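Week 3 - Letterspacing, and how to draw a word before you draw a font

Notes for the evening lettering class. Bring these along with your pencils, please, as I only ever print a few spares and they go to whoever sits closest to the door.

Where we got to

Last week we finished the lowercase skeletons, and most of you now have an n, an o and an i you can live with. Lovely. I know a few of you are still fighting with the a and the s, and I'd leave them alone for now. I drew my first decent s after a couple of years of trying, and I still trace over my own old ones when I'm tired.

This week is about the white bits. I put off teaching spacing for a long time as I thought it was dry, and then I noticed that the people in my classes with wobbly letters and good spacing were getting nicer results than the people with perfect letters and bad spacing. So now it comes early, before serifs, before anything with a swash on it (sorry, I know some of you signed up for the swashes).

My own way in was a bit roundabout. I was working in a sign shop, cutting vinyl, and I'd typed out the name Ranjbar for a dentist's front window using whatever spacing the software gave me. It went up on the glass and I stood across the road with a coffee and all I could see was a hole between the r at the end and the a before it, and a great clump in the middle where the j and the b were shoved together. The client was quite happy. I went back and redid it on my own time anyway, moving each letter by hand with masking tape, and that taught me more than the book I'd been reading.

What we mean by even

Even spacing doesn't mean the same distance between every pair of letters. If you measure between the edges of two straight stems, then set the same distance between two round letters, the round ones will look miles apart. All that extra white above and below the curves counts too.

The usual picture is pouring sand between the letters - you want much the same amount of sand in each gap. I find that works well for capitals and less well for lowercase, where I think more about rhythm, dark and light, dark and light, like palings in a fence.

Some starting points for an upright sans at an ordinary weight:

Straight to straight (n to i, h to l) gets the widest gap. Set this one first and judge everything else by it.

Straight to round (n to o, d to i on the bowl side) is a bit tighter.

Round to round (o to e, o to c) is tighter again, and most beginners don't go far enough.

Diagonals (v, w, y, and A, V and W in capitals) go tighter still, and next to each other they may need to overlap if you dropped a plumb line down between them. Don't be frightened of that!

Open letters (c, r, t, and capital L and T) are the troublemakers. They've got white space inside them that leaks out to the side. You can't fully fix an L followed by an A. You can only loosen everything else until it stops shouting.

Please don't learn these by heart. They're for when you're stuck.

Inside and outside

The space between letters has to get along with the space inside them. A wide, light letter with a big open n wants generous gaps. A heavy condensed letter with a skinny little counter wants them close. If you draw something bold and then space it like a light, it falls apart into separate objects, and your reader has to put the word back together.

Size matters as well. Lettering for a caption needs more air than lettering for a shopfront. Old metal type was cut separately for each size, so the punchcutter could open up the small ones as they went. With digital type we often get one drawing stretched over everything, and it's up to you to add a touch of tracking when you go small and take some away when you go big. I once set 200 labels for a jam maker at a size where the e and the c had more or less become the same letter. A bit more space would have saved me a reprint.

The test words

I've stopped using pangrams. They're fun, but they're full of odd pairs you'll hardly ever meet. Here are the ones we'll use tonight:

Ina - short and mean. A capital I, then two gaps, and there's nowhere to hide. If the capital looks as though it's drifting away from the na, bring it in.

Mallau - for the double l. Two stems side by side make a dark stripe unless you give them room. The two a's should also look as if they belong to the same word.

Skaltier - the k and the a will open up a hole, the l and t will pinch, and the r at the end leaks.

Ranjbar - my old friend from the dentist's window. Watch the j, as its tail wants to slide under the n.

Lapiņa - this one's on loan from Uldis Lapiņa, who took the class a while back and got thoroughly sick of seeing his surname with the little mark under the n either missing or jammed up against the stem. Space the word first without the mark, then add it, then check again. It adds weight at the bottom and you may need a hair more room.

The exercise

You'll need tracing paper, a soft pencil, a ruler (for the baseline and nothing else) and some tape.

1. Rule a baseline and an x-height line on a sheet of tracing paper. Go for an x-height of 56 mm if your sheet's big enough. Large is easier on the eyes and on the wrist.

2. Trace your letters from last week onto separate slips, one letter each, with plenty of spare paper either side.

3. Lay out your word along the baseline and tape the first two slips down lightly. Leave the rest loose.

4. Work in threes. Cover everything except three letters in a row and ask whether the middle one is sitting in the middle. Nudge it, then shift along by one letter and do it again.

5. Turn the whole thing upside down. You'll stop reading and start seeing shapes. Then look at it from the other side of the room, and squint.

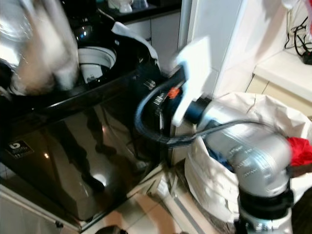

6. Once you're happy, put a clean sheet over the lot and trace the word in one go. Fix the small things as you trace. Write the date in the corner and keep the bad versions too, they're useful later.

If you'd like to do it on screen

That's fine, but please do at least one word on paper first. In your font editor, set the sidebearings for n and o before anything else. Type nnnn, then nnon, then nnoonn, and fiddle until the row looks like one even grey. Most of the other letters can borrow from those two - the h takes its right side from the n, the d takes its left side from the o, and so on.

Leave kerning till last. I've seen student fonts with 2,000 kerning pairs propping up sidebearings that were wrong to begin with, and it's miserable to untangle. If you find yourself kerning the same letter against everything, go back and fix the letter.

For next time

Bring two finished words, one from the list and one of your own choosing (your street name is a good one, or somebody's dog). Have a look at the signs on your way home as well and take a snap of one where the spacing bothers you. We'll pin them all up and have a go at working out which gap we'd move first.

We start on weight and contrast next week, so if you own a broad-edged pen, pop it in your bag. I'll have spares and a bottle of ink.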